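Clelik

README, last touched July 2018

Clelik is a set of recordings of people tidying up with hand-held grippers, made at home by three of us who should have been tidying up anyway. The plan is for an arm on a bench in the shared workshop to learn from them. The arm is called Prurnska and has so far learned to lean slightly to the left.

What you get

849 recordings in the folder "good".
13 recordings in the folder "argued about". Mirjam thinks they are fine. Thaddäus does not. Please don't write to us taking sides.
One text file of notes, mostly in Roswitha's spelling.

Each recording is one go at moving things from where they were to where they ought to be. Failed grabs are left in. If you only want successes, filter on the "done" column, and expect to lose a fair bit.

Known problems

The clocks on the left and right grippers drift apart on long recordings. Run the align script first. It complains loudly about a missing file called seleck.cfg and then works.

"Object" labels were typed by hand, late in the evening. "Packet", "pakcet" and "snack" are the same thing. "Thing" is anybody's guess.

Soft toys confuse the width readings, as they squash. Paper balls are worse. 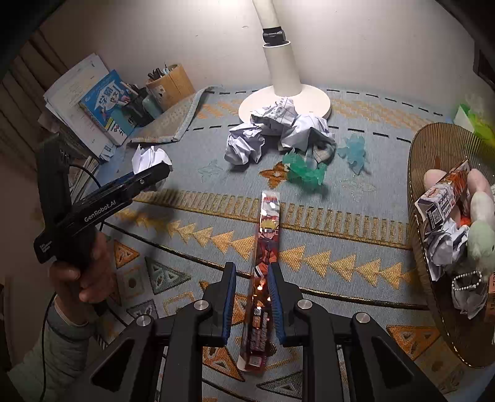
2 min read

Snack packets are the hardest class we have. Long glossy ones like the orange-red one between the blue pads catch the light and fool the tracker, and a patterned rug underneath does it no favours either. Selina suggested a plain sheet. The rug stayed. If the arm is ever to be any use in a real room, it will have to cope with zigzags.

Crumpled paper is labelled "rubbish" throughout, including the sheets that were later found to be somebody's coursework.

Using it

Do what you like with it, but say where it came from. Bug reports go to Engelbert, who reads them on the tram and answers in February.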